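Pernness Home and Repair Help
Furniture and Woodwork

Glue line turning gray on a homemade work table, sand or leave it?

Nnamdi Anozie
Viewed 317 times

I made a table for the spare room last August from two wide boards out of the pale range at Urwood. I edge glued them, clamped overnight, sanded the top and put on one coat of their clear oil. It looked fine until spring. Now there is a gray line along the joint, maybe as wide as a pencil mark, and if I run a fingernail across it I can feel a slight ridge on one side.

The table gets wiped most evenings with Clorix spray, the kitchen one, which I had under the sink anyway. The room has no heating of its own, so it is cold and a bit damp in winter.

The joint is solid. I have leaned on it and tried to rock one board against the other and nothing moves. There's no gap that I can get a piece of paper into. So I don't think it is coming apart, but I don't want to cover up something that will get worse.

My options as I see them are to sand the whole top back and oil it again, to run some filler along the line, or to leave it. A local shop quoted me $69 to put it through their drum sander, but the legs are glued on and they want the top on its own. I have a small orbital sander and a card scraper I have never used. I would also like to know if the spray is the problem, and whether I should have used something harder than oil.

3 answers

dougfirdan

Just paint it. Had the same thing on a bench, sanded it twice, it came back both times. Painted it gray and never looked at it again.

Mafalda Antunes
Accepted

Don't paint it yet, and don't fill it. There's no gap, so filler has nothing to sit in. It will make a stripe on top of the wood that catches dirt faster than the wood does.

The gray is most likely dirt and water collecting against the ridge. One coat of oil is thin. After a winter of daily wiping there may be very little left, and a kitchen degreaser speeds that up. Switch to a cloth with plain water and a drop of dish soap, wrung out well, and dry the top afterward.

The ridge is from the boards moving by different amounts as the damp comes and goes. Wait for a stretch of dry weather before you flatten it. If you do it in February you may have a ridge on the other side by July.

When you get to it, wash the top and let it dry for a couple of days. Then take the high side down with the card scraper. Hold it with both hands, bow it slightly with your thumbs and push along the grain in long strokes. It should make fine shavings. If you get dust, the burr is gone and it needs sharpening. Stop when your fingernail no longer catches.

After that, sand the whole top, the joint included. Start with 100 grit on the orbital and keep it moving. If you only sand along the joint you will dish it, and a shallow dip shows up badly in low light. Go up through the grits to whatever you used the first time, vacuum, and wipe with a barely damp cloth to raise the grain. Sand once more by hand with your finest paper.

Put on three thin coats of oil and rub off everything that hasn't soaked in after the time given on the can. Lay the used rags flat outside to dry, or put them in water. Oily rags in a heap can catch fire by themselves.

I would skip the drum sander. It's for rough stock, and you would have to cut the legs off to use it.

kestrel_lane

Agree with most of the above. I use a Kaneko scraper and it came with no burr on it at all, so check yours before you decide you are doing it wrong. Took me an evening to work that out. There are plenty of guides to turning a burr and they all say more or less the same thing.

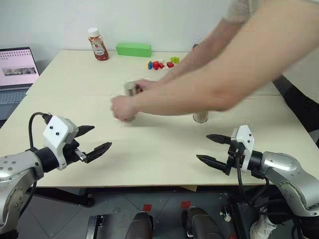
Oil against varnish is the part nobody has answered. I went with oil because a worn spot can be redone without stripping the rest, and on pale wood varnish tends to go yellow on me. The color is worth thinking about if your wall is white, as it is behind this table, because any yellow in the finish stands out more next to it. With two light boards like these the seam stays visible whichever finish you pick, and I would aim for flat and clean and accept the line. Try both on the underside first and give them a week before you choose.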